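Bevard Air Opens Voting for Its Traveler of the Year Award 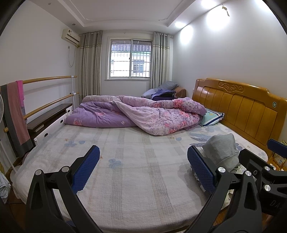
A bedroom with a large bed and a wooden headboard.

SUNDSTEAD, January - Bevard Air has started the public voting for its Traveler of the Year award. The award is for passengers who fly often for their work and who have a good story to tell from the road.

This year the airline received 1092 entries, compared with 654 last year. A jury of frequent flyers and cabin crew read all of them and selected 11 finalists. Their stories are printed in the new issue of Nornard, the magazine which passengers find on board every Bevard Air flight.

"We asked people to write about one trip that they still remember," said Aba Quartey, head of passenger programs at Bevard Air. "Many wrote about a missed connection, or about a stranger who shared a taxi with them. I was reading until late in the evening, and it was very difficult to choose."

Among the finalists are a piano tuner, a seed buyer and a nurse who teaches in small hospitals. The first prize is one year of free flights on all Bevard Air routes, for the winner and one companion. The second prize is a week for two persons in the coastal town of Laryea - flights, hotel and breakfast are included. The other finalists will each receive up to 611 bonus points for every flight they take during the spring.

Voting is open to all members of the Bevard Air loyalty program. Members can vote one time, on the airline's website or at the service desk in Sundstead airport. The voting closes at the end of the month at 6 p.m., and the winner will be presented in the next issue of Nornard.

Press contact: Aba Quartey, Bevard Air, Sundstead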